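Is the Speaker of "The Scullery Hymns" Praying?
Student project report, Poetry and Belief module
Geum-ok Seo
June 30, 2024

My project began with a claim I kept meeting in the secondary reading and did not trust. The claim is that Arnaud's sequence "The Scullery Hymns" is a religious poem from end to end, and that its kitchens, buckets and wet floors are a thin cover for baptism. My supervisor, Orestis Sarantis, suggested I stop complaining about this and test it.

The sequence has 84 short poems. I read all of them twice, once straight through and once in random order, and marked each poem for any word that belongs mainly to worship: altar, psalm, grace, kneel and so on. I left out words like "light" and "water", which critics tend to count as religious whenever it suits them. If "water" is always holy there is no point in running a test at all.

Only six poems contain a word from my list. Four of those six use it as a swear word or as part of somebody's name. One is a joke about a hymn board at Grurlow being used to keep darts scores. That leaves a single poem, "Ascension, Back Step", which I accept is about prayer, although even there the speaker gives up after two lines and goes in to see to the potatoes.

The usual answer is that the title settles it. A poet who calls a thing a hymn means a hymn. I am not convinced. Arnaud's working notebook, in the printed Hidon edition, shows the sequence was called "Scullery Songs" until a very late stage, and the change is made in pencil with no comment. A critic who hangs a whole theology on one pencilled word should at least mention the pencil. None of the ones I read did.

There is also the matter of metre. The hymn reading says the poems follow common metre, the alternating lines of eight and six syllables found in many hymns. I scanned the first 74 poems before I ran out of time. Some do fit, if you are generous about where the stress falls. Most wander off by the third line. Ballads use the same pattern anyway, so a fit would prove very little, and I think this part of the argument has been repeated mainly because it sounds technical.

Where I had more trouble was with Poem 31, "Two Waters", the one everybody quotes:

One to be dirty in and one to be clean,
and my two hands going between.

Read quickly, this does sound like sin and forgiveness. I read it to my seminar group and most of them heard it that way. One person heard washing-up.
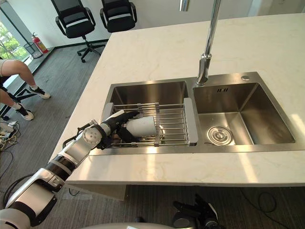

"Two Waters" depends on a plain household arrangement, and I think critics have stopped seeing it. Arnaud's speaker washes in one bowl and rinses in the other, and the rhythm of the couplet follows the hands across. A modern double sink keeps the same arrangement, with two steel basins side by side, one a little wider than the other, and the tap rising between them. Anyone who has stood at one has made the movement in the second line. The poem may still be about being made clean in some larger sense, but that has to be argued from the words, and the words are happy to stay with the plates.

I should be fair to the other side. The Ellico reader's guide makes a better case than most, pointing out that the speaker never says what is being washed. That is true, and I have no good reply to it. My list of worship words was also my own, and a different list would give a different count. I tried adding "bread" and then took it out again, as it turned up in poems that were plainly about the price of bread.

My finding is a limited one. The sequence has religious moments, fewer than its reputation suggests, and the best known of them is doubtful. With more time I would finish the scansion and look at the December drafts, where three poems were cut. I have not seen those three, and for all I know they are full of angels.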